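Kitchen & Table > Storage > Reviews

Print this review | E-mail to a friend

Vellby Hanging Utensil Holder: two months with a plastic basket

July 2023

I have a low opinion of utensil holders. Most are a cup with ambitions, and the ones that cost more are a heavier cup. So when the Vellby came in the mail in May, I figured it would hold spoons for a week and then go live under the sink with the Plillumitz rack and the other things I've been talked into.

It's still out, which surprised me a little. That doesn't mean you should buy one.

The Vellby is a small dark green plastic basket, mesh all over, with square holes. The back stands taller than the front and curves up to a keyhole slot, so you can hang it on a screw or let it sit on the counter. Inside there are dividers. That's the whole product. The store page makes a lot of noise about "airflow technology," by which they mean the holes.

Let me start with the slot, as hanging is the main selling point. No screw comes in the box. I used one I had in a drawer, and the head was too big, and the next one was too small and let the basket rock every time I pulled out a fork. The third fit. Once it was up it stayed up with a light load. With a full set of steel flatware I didn't trust it, and I took it down after 4 days and put it on the table, where it has been ever since. If you rent, or you have tile, you'll probably end up doing the same, and then you've paid for a feature you don't use.

The dividers are fixed. You can't slide them or pull them out, and whoever picked the spacing was thinking of teaspoons. A ladle goes in and blocks the compartment next door. A spatula leans. I tried it with the ordinary mix most people have by the stove and gave up on that pretty fast.

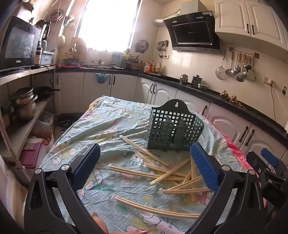
Chopsticks are where it started to make sense to me. We get takeout more than we should, and the wooden pairs pile up in the drawer in their plastic sleeves until the drawer won't close. They're long and light, and they don't care how wide a compartment is. I can drop a bunch in, wrapped ones on one side and opened ones on the other, and they stand up where I can get at them. The drawer closes now. I'd call that a real improvement in my week, though a jam jar would have done most of it.

One complaint about using it that way. The thin tips can find the holes in the bottom. It doesn't happen every time, but when it does, the stick pokes through and the basket sits crooked until you notice. A finer mesh on the base would fix it. I wrote to Vellby about this and got back a coupon for five percent off my next order.

Cleaning is a mixed bag. Rinsing is easy. Scrubbing isn't, with all those little squares, and anything sticky settles in the corners where the dividers meet the floor. I go at it with an old toothbrush. The instructions say top rack of the dishwasher only, and I ran it there two times with no warping I could find. I wouldn't push my luck on the bottom rack.

I also had the Negash crock on the counter for comparison. It's heavier, it won't tip, and it takes a ladle without complaining. It also has no drainage at all, so wet spoons stand in a puddle. The Brellalell wire caddy drains better than either but scratched my counter on the first day.

The store page shows 2,602 ratings and an average close to perfect. I read a lot of those, and plenty were written the day the box showed up. I'd like to hear from the same people next year.

Good for: chopsticks, straws, light flatware, small kitchens with a wall you're allowed to drill.

Not good for: big cooking tools, anyone expecting a screw in the box.

Rating: 2 and a half out of 5 as a general utensil holder. I'd go up to 4 if chopsticks are all you plan to put in it.

Filed under: Countertop Storage, Utensil Holders, Under Review

Print this review | E-mail to a friend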